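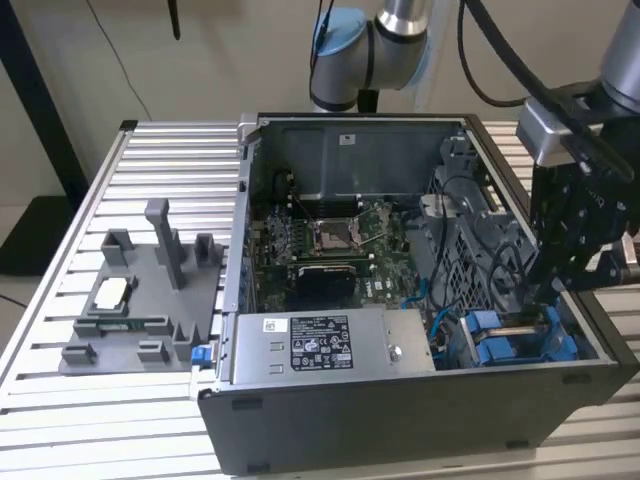
## Progress report, desktop refurbishment, Meredith site

Prepared by Setareh Shirazi for Grumomex, 2019-03-13

Work since December has moved from intake to board-level service. The Varnarance lot holds 1315 units, and 70 have been opened and logged. The current unit is a Dell tower, laid on its side on the slotted bench with the side panel off. The CPU socket is open and empty, and the processor sits in its cradle on the tray to the left.

Order of work per unit:

1. Side panel off, interior checked.
2. Processor out and into the tray.
3. Memory tested, slots cleaned.

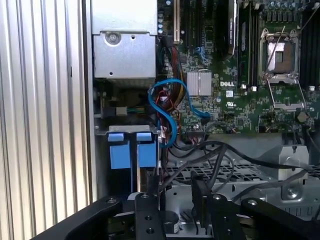

Drive carriers are handled last and stay in the chassis until the board has been passed. Two items remain open: replacement memory from Grerkberg is not yet delivered, and the label format for passed boards needs your approval.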